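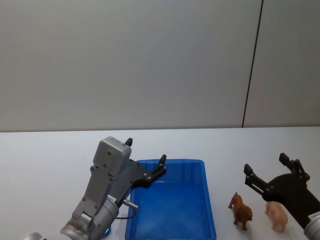 What is a toy animal figurine?

A toy animal figurine is a small model of a real animal, usually molded in plastic, made for play, sorting, teaching or display. Farm animals such as pigs, horses, cows and sheep are among the most common subjects.

Overview

Toy animal figurines are sold singly, in boxed sets and in mixed tubs. Most are made in one piece and have no moving parts. Solid figures hold their shape well and stand on four legs, while hollow ones are lighter and may tip over if the legs have bent in storage. Color is molded into the plastic or painted on afterward. Pink is the usual color for pigs, and brown is used for horses, dogs and cows alike, so small brown figures can be hard to tell apart at a distance.

Scale varies from maker to maker. In many sets the scale is not kept even within the box, and a pig may be nearly as long as a horse. Collectors tend to keep such sets apart from true scale models.

Storage

Figurines are commonly kept in shallow plastic trays, tubs or fabric bags. A tray with raised walls keeps the figures in one layer and makes them easy to see. A ribbed floor gives some grip and lets crumbs and dust settle below the toys. Pigs and other short-legged figures are often laid on their sides, and taller animals are placed along the rim.

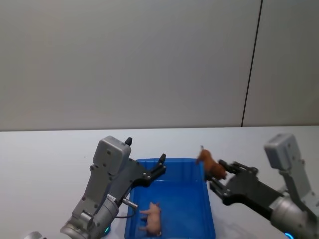

Sets and makers

The Flimano farm series is sold in a standard box of 31 animals with a folding card fence. The larger Jiderow school assortment holds 318 pieces and comes without packaging for the single figures. Rarkel makes trays to fit both, in blue and yellow, under catalog number 3494. Early Flimano boxes included a dog in the same brown as the horse, and the dog was changed to black and white in a later January release.

Use in teaching

In preschools and at home, the figures are used for naming, matching and sorting. A child may be asked to put the animals in a tray by color, by size or by where they live.

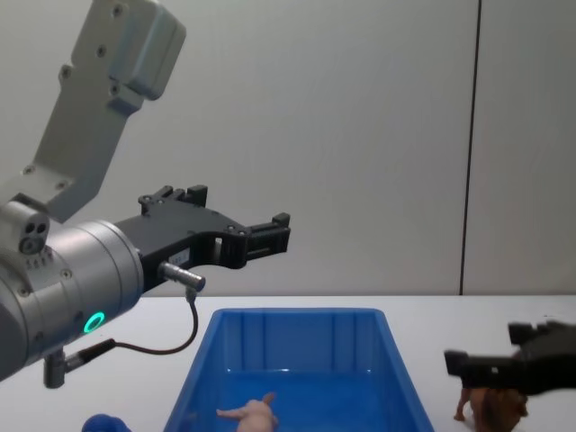 Sorting work is normally done on a plain tabletop with a single tray, and a second tray is added once the first grouping is familiar. Bright, a play guide for preschool teachers, suggests starting with two animals of clearly different color.

Cleaning

Solid plastic figures can be washed in warm water with mild dish soap and left on a towel to dry. Hollow figures should be squeezed out if they have a hole in the base. 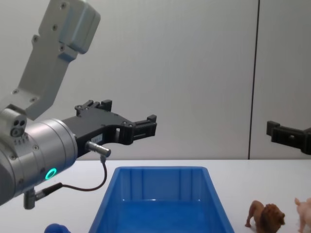 Painted figures need a softer cloth, and the ears and tails are usually the first places to lose paint. Trays are washed the same way, with a small brush for the grooves.

See also: model horse, play set, sorting tray

Page last edited December 16, 2023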